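Packing and Checking a School Backpack
Handout for Unit 2, Household Skills, Farnden Adult Learning Center
Revised May 21, 2023

Before you start

Empty the bag completely, including the small pockets. Turn it upside down over a trash can and shake it. Crumbs collect in the bottom seam and wear the lining faster than books do. If the bag needs a wash, do it the night before, by hand, in cool water with a little dish soap, and hang it upside down with every zipper open.

Lay the bag flat on a table with the straps underneath and the top pointing away from you. Most people try to pack a bag standing up on a chair, and the heavy things slide to the front. With the bag on its back you can open the main zipper all the way and see the whole compartment at once.

Bring loose straps out to the side where they can't catch in the zipper.

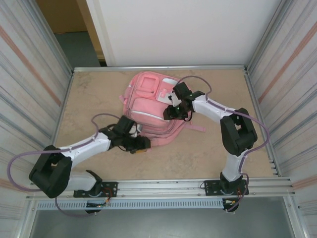 Palamarchuk asked whether it matters if the bag is small, and whether a child in first grade needs any of this. The answer given in class was yes. A small bag fills up quickly, and one water bottle in the wrong place will pull it over to one side.

Order of packing

1. Flat and heavy things go in first, against the back. This means books, folders and a tablet if there is one.
2. Lunch goes in next, upright, in the middle.
3. Clothing fills the gaps. Roll a sweatshirt, don't fold it.
4. Keys, bus card and tissues go in the small front pocket — nothing that leaks.

Weigh the bag when it is packed. The one we used for practice came to 670 grams empty, and a full pencil case added roughly 200 more. Take out whatever isn't needed that day and weigh it again.

Checking zippers and tags

Run each zipper from end to end before you put anything in. If it sticks, rub the teeth with a plain wax candle and try again. Look at the stitching where each strap joins the bag. Read the care label before washing — some linings can't take warm water.

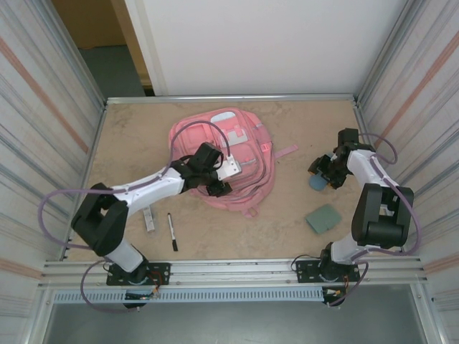

Pink backpack on the worktable.

For next time

Pack a bag at home in the order above and write down what you had to move. We will do suitcases in July.

Comments

Rurnus: The candle worked on my daughter's zipper. I used a white one so it wouldn't leave color.

Wovano: Can you put up the suitcase handout early? We travel before that class.

Rurnus: I still put lunch on top. It gets squashed in the middle if the folders shift.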